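Can a Machine Clear the Table Yet?

Folke Sjöberg
August 2020

My position is that general kitchen work by robot arm is further off than the sales literature suggests, and that the arm is the least of the reasons. Industrial arms have been repeatable enough to handle crockery for decades. What they lack is a way of coping with a bowl that has moved.
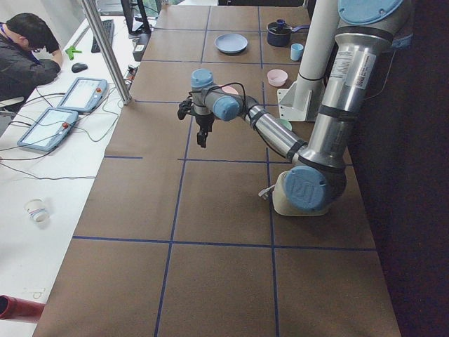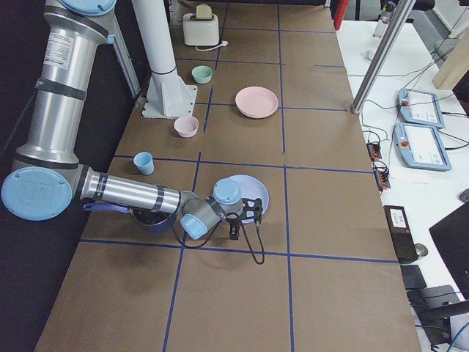

Bowls, a plate, a pot with a long handle, a two-fingered gripper.

Consider the pot. A two-fingered gripper can close on a handle easily enough. Once lifted, the mass sits well away from the grip, and the handle tends to rotate between the fingers. A person corrects for this with the wrist and forearm before noticing it. A controller has to be told the load, or estimate it, and most installations do neither.

Plates are worse. A plate lying flat offers almost no edge to pinch, and the usual remedy is to slide it over the side of the table first. That is a second skill, with its own failures.

Rosalind Lyons, who worked on the Kastotar dish-handling trial, takes a more hopeful view. Her team logged 3676 grasps on bowls and cups, and she argues that more data of the same kind will close the gap. I accept the trend. I doubt the finish line. In her last series of 1000 attempts, 30 failed. On a bench, that is a good number. In a canteen moving 300 pieces at lunch, it means nine interruptions, and each one needs a person standing near enough to deal with it -- a person who could have cleared the table.

Shop-floor work is a different case, and I think it is too often lumped in with the kitchen. Letay Bogale runs two Ramby cells that load trays of identical parts, and they earn their keep. The parts arrive in a fixture, the same way up, every shift. A household offers no fixture.

I would change my mind on seeing one ordinary table cleared, unsorted, by a machine that had not met those dishes before, with the operator out of the room. Until then I would buy the dishwasher and load it by hand.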